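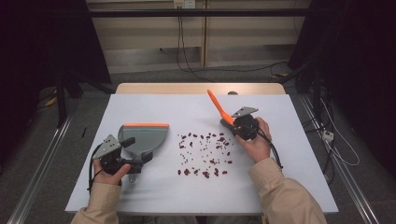 Le taux de brisures sur haricot rouge sec dépend d'abord de l'humidité du grain à l'entrée de la batteuse, ensuite du serrage, et seulement en dernier lieu de la variété. Je pose la question parce que la notice de ma Texier dit l'inverse et conseille de régler le contre-batteur « selon variété » sans parler d'humidité. Pour juger un lot, j'étale une prise sur fond clair : sur une planche blanche, les grains entiers, brillants, et les petits éclats se séparent à l'œil, à condition de laisser du vide entre eux. En tas, les fragments passent dessous et on sous-estime. Quelqu'un a-t-il des réglages fiables pour un grain récolté très sec ?

batteur_du_causse
Posté le 13 septembre 2021

---

louchet

Même machine, même notice. J'ai fini par ouvrir le contre-batteur à fond et réduire le régime jusqu'à voir des gousses non battues ressortir à l'arrière, puis remonter d'un cran. On perd un peu en débit. Les éclats les plus fins ont presque disparu, il reste des grains fendus en deux au niveau des cotylédons, et ceux-là viennent à mon avis de la chute en trémie. La mienne tombe sur de la tôle nue.

---

Mpho Ngubane

Pas d'accord sur l'ordre des causes. L'humidité compte, mais à humidité égale j'ai des écarts nets entre deux types de grain : les réniformes longs à peau mince éclatent bien plus que les ronds. La notice n'est pas absurde, elle est incomplète. Il faudrait comparer à échantillon constant. Je prélève 50 g par lot, en 3 points de la trémie, je mélange, je passe au tamis puis je pèse les refus séparément. Une estimation visuelle sur planche ne donne rien d'exploitable, on surévalue toujours les gros morceaux.

---

batteur_du_causse

La planche me sert à décider si je continue ou si j'arrête la machine. Pour le bulletin de lot je pèse, évidemment. Sur le type de grain, tu compares des parcelles récoltées le même jour ? Sinon l'écart d'humidité suffit à tout expliquer. Mon humidimètre Werkavitz dérive en dessous d'un certain seuil et affiche la même valeur pour des lots qui se cassent très différemment à l'ongle. 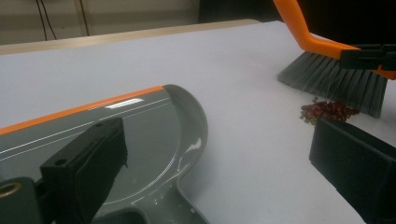

J'ai donc repris au four, pesée avant et après, sur deux lots que l'appareil donnait identiques. Ils ne l'étaient pas. Le plus sec des deux avait aussi le plus d'éclats. Ça ne prouve rien pour ta variété longue, mais je me méfierais de toute comparaison faite avec un appareil à capacité sur du grain aussi sec.

---

louchet

Le four, d'accord, mais il faut concasser le grain avant, sinon l'eau du centre ne sort pas dans le temps prévu. Et concasser fait déjà perdre un peu d'eau. Tu fais comment ?

---

batteur_du_causse

Grain concassé grossièrement, boîte fermée tout de suite, 2 répétitions. Si elles divergent je recommence.

---

Mpho Ngubane

Même jour, même parcelle, rangs alternés. L'écart tient. Je veux bien refaire les mesures à l'étuve pour trancher. À noter que le séchage forcé joue aussi : avec le ventilateur Prirkovent à pleine puissance, le tégument sèche avant l'amande et se fissure sans aucun choc. J'ai trouvé des peaux fendues sur du grain qui n'avait pas encore vu la batteuse. Depuis je coupe la nuit.

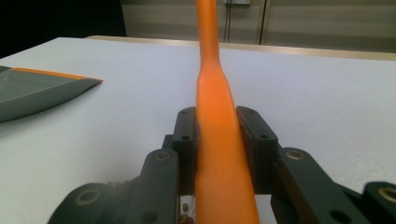 Pièce orange, vue de près entre les deux mors.

---

louchet

Pour la chute en trémie, j'ai collé une bavette en caoutchouc à mi-hauteur et je garde toujours un fond de grain dedans. Les fendus ont baissé dès le premier lot. Je n'ai pas pesé, donc Mpho va râler.

---

Mpho Ngubane

Sans pesée je ne râle pas, je n'en tiens pas compte. Garde deux sacs témoins au prochain battage, un avec bavette et un sans.

---

batteur_du_causse

Je récapitule mes réglages actuels : contre-batteur ouvert, régime bas, pas de battage après midi par vent sec. La station de tri de Tilport accepte mes lots en semence depuis que je fais ça. Je reviens avec les valeurs à l'étuve quand la dernière parcelle est rentrée.

Commentaires des lecteurs

gesse60 : Les brisures partent chez nous en alimentation des volailles, cuites. Crues, surtout pas.

Odile R. : Merci pour l'astuce de la bavette. Quelle dureté de caoutchouc ?

visiteur : La dérive de l'humidimètre est valable aussi sur pois chiche ?

gesse60 : Sur pois chiche, oui, même problème avec du grain très sec.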